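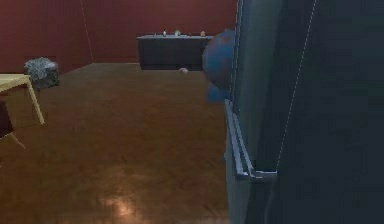

What do we check first when the simulated cell is handed over to us?

The camera pose, and after it the collision shapes of the arm. Everything later in the handout depends on those two being right, and the vendor's start-up report tests neither.

Course handout 6: looking after the Talten cell
Solberg module, revised August 4, 2018

The Talten cell is a mobile arm in a rendered room, run under Trultier. You will be told it needs no upkeep because it has no bearings to wear. I don't accept that. Settings drift each time somebody saves a scene over an older one, and the fault then shows up as a "bad policy" and costs a group its week.

Setting up

Load the room with the arm parked. Read the near clipping distance from the file, not from the panel on screen, which rounds it. Ours should be 29 mm. If it is set too large, parts of the arm close to the camera vanish and the view looks pleasantly clear. Be wary of a clear view. With the arm raised in front of the camera it ought to block a good share of the room.

Next, compare each visible arm part with its collision shape. The Cavier import tool claims to do this for you. It compares names only - a shape can be turned sideways and still pass. Check by hand, at two joint positions at least.

The counter check

Drive to the counter and stop with the base 840 mm from the front edge. Let the physics run for 308 steps with no command sent, then compare the pose of every loose item with the scene file. Small items are the ones to watch: a shaker or a piece of fruit that creeps on a flat top means the contact settings are wrong, whatever the log says.

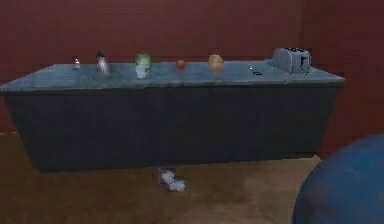
Fig. 2. Counter with small items and toaster; cloth or paper on the floor in front.

Compare floor items too. Soft-looking things are often stored as one rigid lump, and a grasp score earned on such a lump says little about real cloth.

Repair

Change one value, reload, repeat the check. Do not press "restore defaults" - it also resets the camera, and you are back at the top of this sheet. Last June's logs show some 29 restores and very few notes on why.

For the next session: bring your pose table and the scene file it was made from. A table without its file will not be marked.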